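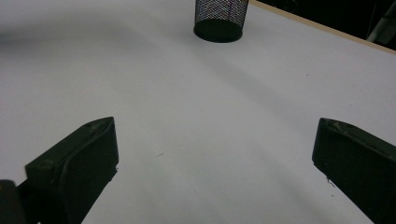
Posedlow Paper & Desk Club — Gallery

Clearing the Big White Table

Welcome, and come on in! If you've wandered over here from the club's main page, you probably know that we meet twice a month to write letters, fold things, draw a little and drink more coffee than is good for us. What you may not know is that most of it happens on one big white table, and that by October that table had disappeared under paper. I mean really disappeared — you could set down a cup and never feel tabletop. So on October 12, 2018, we put the pens away for once and cleared the whole thing off, and I promised everybody I would write it up for the gallery page, with a few words to go with it. I have never managed a few words in my life, so please bear with me.

The picture at the top of the page is the one I'm fondest of. Look at all that white! There's a tiny dark mark over toward the left that might be a hair or might be a scratch, a speck farther off on the right, and those soft gray shadows curving all over the surface. I had forgotten how pretty plain white can be when there's nothing piled on it.

The black mesh container standing at the far side is what we have always called the pen pot, though I'll grant you that from its lower half it could just as well be a small wastebasket. Shalini Pathak has been lobbying for one black mesh pot and nothing else on the table for as long as I have known her, and I think she has finally won the rest of us over.

Now, about what came off. Most of it was paper, of course. We had a whole ream's worth of loose sheets that had been used on one side, and Ladi Balogun, bless him, sat and sorted them by size while the rest of us were still arguing over where to start. The good ones went into the scrap drawer and the sad ones went to recycling. We also turned up an unopened box of 200 envelopes from Welik, the cream ones with the pointed flap, which we had all been sure were used up last winter. If you've been buying your own envelopes on account of that, I'm so sorry, and please take a handful next time!

Stamps were the other big surprise. Ladi had a shoebox of canceled ones he'd been meaning to go through, and once the table was clear he tipped them out and made a proper tally, which came to 682. He's hoping to turn them into a collage for the hallway, and if you have any blue ones at home he would be very glad of them (he has plenty of red, thank you).

A word on looking after the table, while I have you. A soft cloth and a little warm water will do for everyday marks. Please don't use the scouring pads under the sink, and if you're working with ink or glue, put one of the old Helico calendars down first — they're on the bottom shelf, next to the paper cutter. Glue lifts best when it has dried a bit.

The next meeting is a letter night, and Shalini is bringing the Abbasi notebooks she ordered for the group. We'll have eight chairs out, and there are more in the closet if you'd like to bring a friend. Coats on the hooks by the door, please, and not on the table.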